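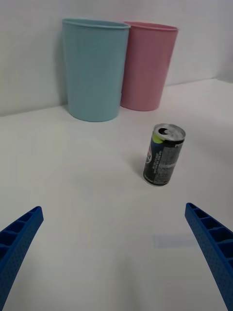

*Los vasos celeste y rosa, con una lata de aluminio delante.*

# Vasos de plástico Prisavex: notas tras 7 semanas de uso

Compré el juego de cuatro en Skiseck en sustitución de unos de vidrio. Se venden por unidades o en juego, con colores surtidos. Reviso aquí el celeste y el rosa, los dos de uso diario.

**Forma.** Cónica, con la base más estrecha que la boca y el borde enrollado. El borde da rigidez y no molesta al beber. La conicidad permite apilarlos, aunque recién lavados tienden a quedarse pegados; conviene secarlos antes.

**Superficie.** Acabado liso y mate. Disimula bien los arañazos finos y resbala algo más que el vidrio con las manos mojadas.

**Capacidad.** El contenido de una lata pequeña cabe sin llegar al borde. Con hielo hay que servir en dos veces.

**Lavado.** Unos 48 ciclos en la bandeja superior del lavavajillas, sin deformación apreciable. El celeste conserva el tono. El rosa retuvo una sombra de té que salió con bicarbonato.

**Estabilidad.** Correcta llenos. Vacíos pesan muy poco y un golpe de codo los vuelca. En la mesa los dejo arrimados a la pared.

**Olor.** Perceptible los primeros días, nulo después del tercer lavado.

No los he probado en microondas; el fabricante no lo autoriza. Para café prefiero loza.

Valoración: 7 sobre 9 en mi escala habitual. Resto un punto por el peso y otro por el apilado.

Clyde Benavides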